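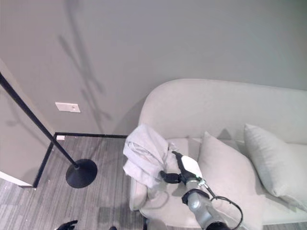
A reader of the August revision wrote in to say that the cable check should come before the first cloth pick, not after it, and asked for the wrist slack to be given as a number. Both changes have been made. The slack figure is in 6.2 and the cable check is now the first thing done with the arms powered.

6. Cloth pick on soft furniture

This section covers setting up a Wanitz two-arm build to grip and move a loose cloth on a sofa or padded chair. It assumes the arms have been assembled (section 3), the hands fitted and homed (section 4), and the head camera calibrated on the workbench (section 5). If any of those were done with an earlier release of the Pruvport controller, repeat section 5 before going on.

Hard surfaces and soft surfaces use different contact settings. Do not carry over the table settings from section 5. A seat cushion gives way under the fingertips, and the contact limit that works on a bench will let the hand sink into the foam before the controller reports a touch.

6.1 Before you start

You will need:

The assembled robot with both hands fitted
A sofa or padded chair with a clear approach from the front
One cloth with no fringe, buttons or zippers
Masking tape
The stop button on its long lead

CAUTION: Keep the stop button in your hand for all of 6.3 and 6.4. Do not set it down on the seat.

CAUTION: Children and pets must be out of the room whenever the arms are powered, including during homing.

Note: Members building in the shared shop should book the room with the sofa and not use the foam block on the bench. The block is much stiffer than a seat cushion and gives a contact limit that is too high.

6.2 Cable check

The wrist cable is the part most often damaged in this section. It runs from the connector on the side of the wrist back along the arm, and it needs enough free length to let the wrist turn through its full range. If it has too much, it catches on cushions.

1. Power the arms down and wait for the joint lights to go out.

2. Press the wrist connector home with your thumb. It should click. If you fitted the Valente cable set, the connector has a latch on one side only. The latch faces away from the fingers.

3. Turn the wrist by hand to one end of its travel. Hold it there and measure the spare cable between the connector and the first clip. There should be 20 mm left before the cable pulls tight.

4. Turn the wrist to the other end and measure again. Set the clip for whichever end leaves less.

5. Repeat for the other arm. The two arms are not mirror images at the elbow, so the clip positions will not match.

6. Power the arms up and run Wrist Sweep from the Pruvport service menu. Watch the cable, not the screen. Stop the sweep if the cable passes between the fingers or wraps the wrist band.

Note: A wide loop standing off the arm is acceptable if it clears the fingers at both ends of the sweep. Do not tie the loop down to the hand itself.

6.3 Positioning

1. Move the robot to the front of the sofa, facing the backrest. Either hand should be able to touch the front edge of the seat without the elbow going straight.

2. Lock the base. On builds with the Stomon wheel kit, step on both brake pedals and push the column by hand. A base that rocks will pass the level test and then fail in 6.4.

3. Mark the base position on the floor with tape. On carpet, press the tape down at the corners and check it again each time you come back to the room.

4. Place the cloth over one arm of the sofa with a corner or a loose tail lying on the seat. The hand on the far side of the cloth from the sofa arm will be the working hand. For a cloth on the left arm of the sofa, use the right hand.

5. Leave throw pillows where they are normally kept. The pick should be set up with them in place, and taking them out changes the height of the seat cushion in some sofas.

6. Open the Keep Out page in Pruvport and draw a zone for anything on the floor within reach of the idle hand. Floor lamps need two zones, one for the base and one for the pole. A single box drawn over the base will not cover a pole that leans.

7. Run Room Light Check. If it reports a hard shadow on the cloth, move the lamp and redraw both zones. Shadows on the wall behind the sofa do not affect the check.

CAUTION: The zones are stored relative to the base. If the base moves, delete them and draw them again. They do not follow the tape.

6.4 Setting the contact limit
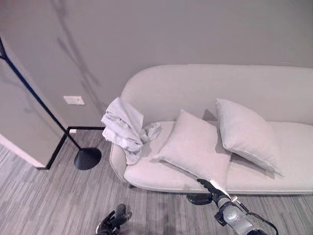 Figure 2. Working hand at the seat, idle hand held up over the floor.

The contact limit is the drop in finger position at which the controller decides the fingertips have met the cushion. It is set once for each piece of furniture and saved under that name.

1. In the service menu, choose Surfaces, then New. Enter a name you will recognize later. Names such as "sofa" cause trouble once there is more than one.

2. Send the idle hand to the Hold Up pose with its fingers curled. It must stay there for the rest of this section. If the idle hand hangs below the seat edge, raise it with the jog keys and save the pose.

3. Jog the working hand to a bare patch of seat near the front edge. Keep clear of the piping, if the seat has any. A seam is firmer than the panel beside it.

4. Lower the hand in single steps until the fingertips touch the fabric. Stop there. The screen shows the finger position as a count. On the reference build it read 1,423 at this point. Yours will be different, and the difference does not matter.

5. Press Set Touch.

6. Close the fingers on nothing and wait for the count to settle. The reference build read 1,885 fully closed. Press Set Closed.

7. Open the hand, raise it clear of the seat, and repeat steps 4 and 5 at a second patch closer to the backrest. The controller keeps the lower of the two readings.

8. Press Save. The Surfaces list should show the new entry with a solid dot. A hollow dot means one of the readings is missing.

Note: Fitting new fingertip pads changes both counts. Delete the saved surfaces and start again from step 1. Editing the numbers by hand is possible from the file menu but is not supported, and a wrong Set Closed value will make the hand squeeze past its stop.

6.5 First pick

1. Select the saved surface and choose Cloth, Manual Pick.

2. Jog the working hand over the loose corner or tail. Aim for a place where the cloth is lying on the seat in one or two layers. Thick bunches can be gripped, but only the top layer tends to come away.

3. Press Pinch. The hand lowers to the touch reading, closes, and stops. It does not lift.

4. Look at the fingers. There should be cloth between them and no upholstery. If the seat fabric has been pulled up into the grip, press Release and raise the touch setting by 2 counts before trying again.

5. Press Lift Short. The hand rises to just above the seat and holds.

6. Check the wrist cable at this height. If it is resting on a pillow, move the clip back toward the elbow and repeat 6.2 from step 3.

7. Press Release. The cloth should drop without sticking to the pads.

8. Repeat from step 2 with the cloth in a different lie each time. Record the result of each try on the log sheet at the back of this guide, including the failures.

CAUTION: Do not pull the cloth out of a closed hand. Use Release, or the stop button followed by the finger release lever.

Once the short lift works from several starting positions, Manual Pick can be replaced by Assisted Pick, which chooses the corner from the head camera. Assisted Pick is covered in section 7. It has trouble with a pale cloth on pale upholstery, and builders with that combination should practice on a darker cloth first and then switch back.

6.6 Faults

Pinch closes above the cloth: the touch reading was taken on a seam. Redo 6.4 from step 3.

Hand pushes into the cushion and stops with E-LIMIT: the table settings are still active. Select the saved surface and try again.

Wrist Sweep stops partway with no code shown: the connector is not fully home. Power down before pressing it in.

Cloth slips out during Lift Short: clean the pads with a damp rag and let them dry. If the slip continues, redo Set Closed.

Idle hand drifts down during the pick: the Hold Up pose was jogged but not saved. Raise the hand, press Save Pose, and repeat 6.5 from step 1.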